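4.2 Assigning pitch material to the voices

The second study looked at how players of a modular system divide pitch material between voices when all of them draw on one sequence. Each participant worked with the same patch: a Luver clock feeding one sequencer, whose output was copied to 3 oscillators through separate quantisers. Khurram Butt built the patch and Farzana Shaikh checked its tuning before every session. We collected 23 finished pieces, and from these we marked 400 short passages for close listening. Passages were chosen by position in the recording and were not picked for interest.

A voice was counted as independent if two listeners, working apart, could sing it back without drifting into one of the others. Where they disagreed, Nam-gil Oh listened as a third and his decision stood. Most disagreements came from passages in which the bass and the middle voice shared an octave.
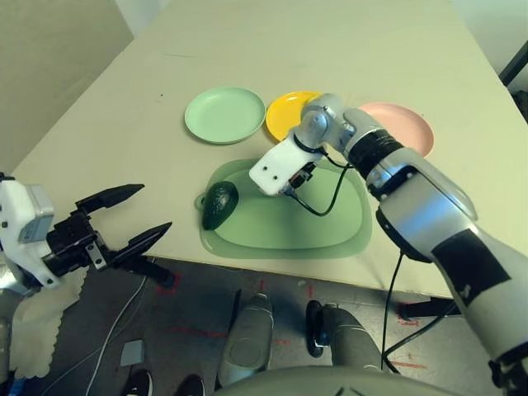 How was a held note treated if the quantiser changed scale underneath it?
It was logged as one note if the pitch stayed within a quarter tone, and as two notes if it moved further than that. The oscillator's own drift was ignored.

The first finding concerns delay. Participants who set the second voice a few steps behind the first nearly always kept that distance for the whole piece, even when they altered everything else. Brandão and Tolentino report the same habit among players using the Netitz software sequencer, so it does not seem to depend on having knobs to hand. Range was handled more freely. Several players moved the middle voice up by an octave in the closing minutes and left the others alone.

Figure 7.
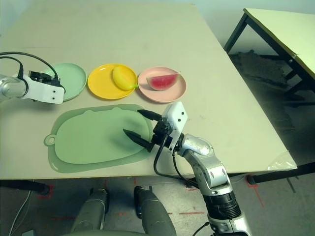

Register turned out to matter more than timbre in the listening test. When two voices were given the same waveform but kept apart in pitch, both listeners followed them with little trouble - when the waveforms differed but the ranges overlapped, they often lost one. A simple way to think of it is one source to one place: in Figure 7 the banana has the yellow plate and the watermelon slice has the pink one, and neither has to be searched for. Voices that shared a range had no such place of their own, and a brighter filter setting did not give them one. The effect was weaker in slow passages, where the attack of each note could be heard on its own.

We did not test reverberation. All pieces were recorded dry from the Rizvi mixer, and a long tail would probably have made the overlapping passages harder still.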